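Report of a Visit to the Storage and Tidying Open Day, Hemcombe

Prepared for the members of the Grirkanlow Household Skills Association

Saturday, May 28, 2022

Members of the Association attended the open day at the Hemcombe centre at the invitation of its programme lead, Noemi Ferreira. The centre studies the ordinary work of putting things away: which boxes suit which contents, how a drawer or lid affects the order in which a task is done, and how small items may be sorted without being handled more often than necessary. The visit formed part of the Association's review of its own teaching materials, which were last revised before the move to the present premises.

The party was received in the entrance hall at the stated time. Coffee was provided, and a short address of welcome was given. Ms Ferreira explained that the centre keeps a collection of 300 storage items, of which 54 were on view for the day. The remainder are held on the upper floor and may be seen by written request. Visitors were given a printed plan of the rooms and asked to keep to the order shown on it.

The first room was given over to larger containers. The guiding principle, as set out by our host, is that a container should be chosen for the task and the person before it is chosen for the shelf. A box which looks orderly from across the room may be awkward to open when the hands are full, and a deep bin tends to hide whatever was put into it first. Members who teach in small flats found this part of the morning especially relevant.

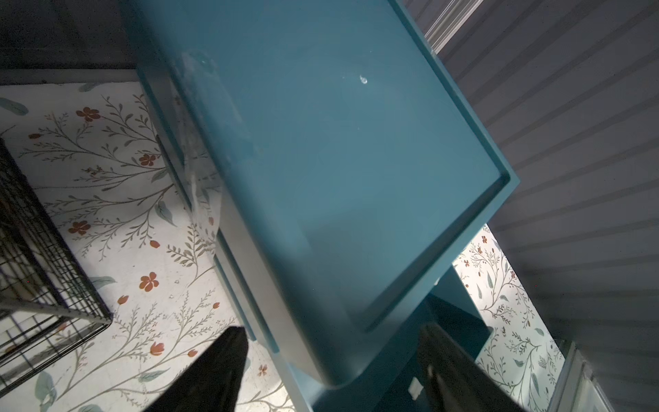

The discussion then turned to lids. The centre favours lids that can be lifted with one hand and set down flat beside the container. It advises against stacking boxes that are in daily use, and suggests that anything opened more than once a day should stand alone at a comfortable height. Several members asked about labels. The reply was that labels should be kept short and fixed in the same position on every box in a household. The centre has tried longer labels listing the full contents and has given them up, as they were seldom kept up to date.

A pause of twenty minutes followed. The Kaewsai range of fabric pouches was laid out in the corridor and could be handled freely. Opinion on these was divided. They fold away well, but members who had used similar pouches in class reported that they slump when half full and are then difficult to place in a cupboard. The Husow stacking trays, shown on the opposite table, were received more favourably, although the price was thought high for general teaching use.

The second part of the programme concerned sorting and putting away small objects, in particular children's blocks, beads and similar items.
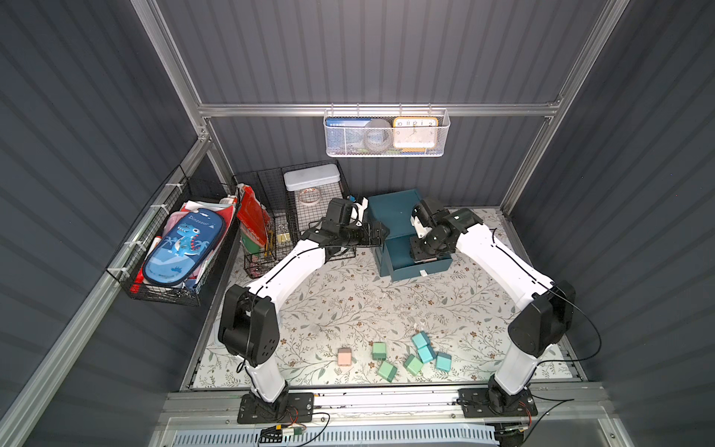 Small items present a difficulty that larger ones do not, in that they spread. The centre's advice is to bring them together in one area before any box is filled, and to group them by a single feature only. Colour is usually the easiest feature for beginners, and the blocks on the flowered mat served well to illustrate the point: one pale pink, the others mint green or a light blue-teal, with the two larger groups close enough in shade to call for a second look. The box behind them had its drawer pulled out while the lid remained in place – an arrangement we should like to adopt, as it allows items to go in from the front without anything having to be lifted off the top.

Questions were taken at the end of the session. It was confirmed that the teaching notes may be copied for use in classes, provided that the centre is named. A printed set costs £2, and orders of 80 sets or more are sent free of carriage. Ms Ferreira also stated that an evening course would begin in September, with places offered first to affiliated bodies.

The following points are put forward for consideration by the teaching group. The unit on storage should give more time to drawers, which at present receive a single paragraph. The exercise on sorting should use fewer colours in the first lesson, with closer shades introduced later on. The section on labels should be shortened.

The Association records its thanks to the Hemcombe centre for a well-ordered and useful morning. Members wishing to consult the printed plan and teaching notes may do so at the Grirkanlow office during normal opening hours.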